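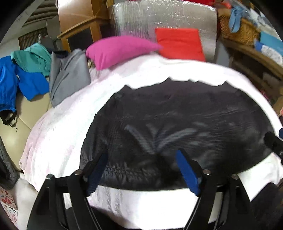
Garra manual sobre peça preta acolchoada, dia aberto da Gundemis.

1/4 Visita à Gundemis, Nov 23, 2023. Tema: manipulação de têxteis. Garra de dois dedos, placas pretas articuladas, almofadas azuis de tons diferentes.

2/4 Segundo a equipa, 300 demonstrações gravadas até agora, quase 75 com roupa acolchoada. Tecido brilhante dá reflexos e complica a estimativa de profundidade.

3/4 Perguntei pela força nos dedos. Ainda sem sensor, só abertura.

4/4 Próxima sessão em dezembro, 18 lugares.

Recentes
Clastmont: notas sobre paletização
Postusa, célula 121
Rweyemamu: calibração de pinças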